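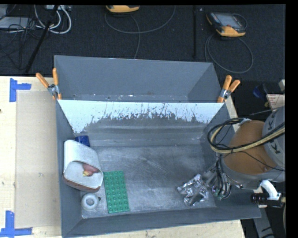
Grotness tool library: summer hours and a few changes

The tool library on Gulholm Street moves to summer hours in June. We will be open from 4 p.m. to 8 p.m. on weekdays and closed on weekends until the end of August.

Members took out 2,624 items last year, and 1,192 of those loans were garden tools. The hedge trimmers and the tall ladder are the hardest to get, so please reserve them at the desk or by phone. The loan period for both is now three days. Everything else stays at seven.

Solange Girard has taken over repairs from Vernon Gauthier, who is moving to Larnska. If something you borrowed stops working, tie a red tag on the handle and write down what it was doing – "broken" doesn't tell her much. There is no charge for normal wear.

We are also looking for donations of hand saws, clamps and extension cords. Corded drills we have plenty of. Drop-offs are at the side door during open hours. Questions about membership can go to Francine Paquette at the desk.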